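Ticket 2041
Product: Clenix down garment wipes
Subject: Ring on front of jacket after wiping, and packet went missing
Status: Open, then closed, then open again
Site: Clutadholm, upstairs flat

Problem as reported

Light-colored down jacket, one grease mark on the left front, size of a thumbnail. Wiped with a Clenix wipe as directed. Grease mark gone. In its place is a pale ring the size of a saucer, so by surface area the jacket is now worse off than when I started.

Second problem, logged under the same ticket to save paperwork: the replacement packet could not be found for most of an afternoon.

What I had on hand

Clenix wipes, one packet, used up.
A second packet of down wipes from the Kisovard store, different maker, 12 to a packet. Blue lettering down the middle, teal feather near the top, and the English line spelled DOWN CIOTHES CLEANING WIPES. I have decided the spelling has no bearing on the chemistry.
A plastic basin, pink.
Two hand towels, clean when we began.

Step 1. Find out what the ring is

Clenix support (first reply, came in 9 minutes, which should have warned me) said the ring was "residual soil" and told me to wipe it again. I wiped it again. The ring moved outward. I now had a bigger ring and a reference number, 176.

My own theory is that the wipe had lifted the dirt and carried it as far as the damp went, then left it there like a tide line. Anyone who has ever spot-cleaned a couch knows this one. I had forgotten it, or had assumed that a special wipe would be above that sort of thing.

Step 2. Clear a spot on the floor and read the packet

The kitchen table was taken, so the job moved to the floor with the basin. The new packet is mostly Chinese, with a line of Japanese beside the English, and I read none of the former and only some of the latter. The feather I understood. 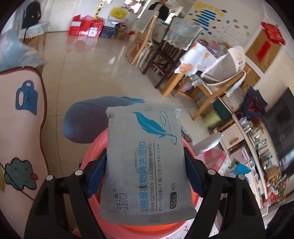
Step 3. Test on the inside hem

One wipe, inside hem, left to dry overnight. No ring. I took this as a good sign, though the inside hem has never met a sausage roll and is hardly a fair comparison.

Step 4. Widen the area

Advice from the La outdoor forum, where feelings about jackets run high: don't wipe the spot, wipe the whole panel, seam to seam, so there is no edge for a ring to form along. Work from the outside in. Pat with a towel. Turn the towel often.

I did the left front panel this way and used nearly 9 wipes (the last one was torn in half and shared with a cuff). The ring faded a good deal. It did not leave. In daylight you would have to be told about it, and I have been telling everyone.

Step 5. Drying

Hung on a wide hanger by an open window. No heater, no hair dryer. The down clumped a little where it was dampest and I broke the clumps up with my fingers the next morning, which is dull work and goes well with the radio.

Step 6. The missing packet

This should really come before step 2, but the ticket form adds steps in the order you remember them.

I turned out the closet, both coat pockets and the drawer where batteries live. Then I asked the household. The household suggested I look on the snack table, in a tone I didn't care for.

The round table with the cherry cloth has been the landing place for shopping since August. Things arrive there in bags and stay until eaten. Wipes cannot be eaten, so they work their way to the back and remain. In its white and light blue, with a blue feather on it, a packet of wipes passes very well for crackers. I had looked straight at that heap twice, and both times came away with something yellow.

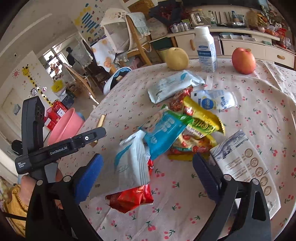 Step 7. What fixed it

Ring: a second pass over the whole panel with the last 3 wipes, then a clean towel barely damp with plain water, again seam to seam. Dried flat this time. I can't find the ring now except by touch, and I suspect I am imagining that part.

Missing packet: wipes now live in the basin, and the basin lives under the sink. Snacks are not allowed in the basin. This rule has already been tested.

Vendor response

Clenix wrote back to say they were pleased their advice had worked. I replied that it was somebody else's advice and somebody else's wipes. They sent a survey, scored out of 100. I gave them 9, for speed.

Resolution: closed by customer
Follow-up: right cuff, gravy, new ticket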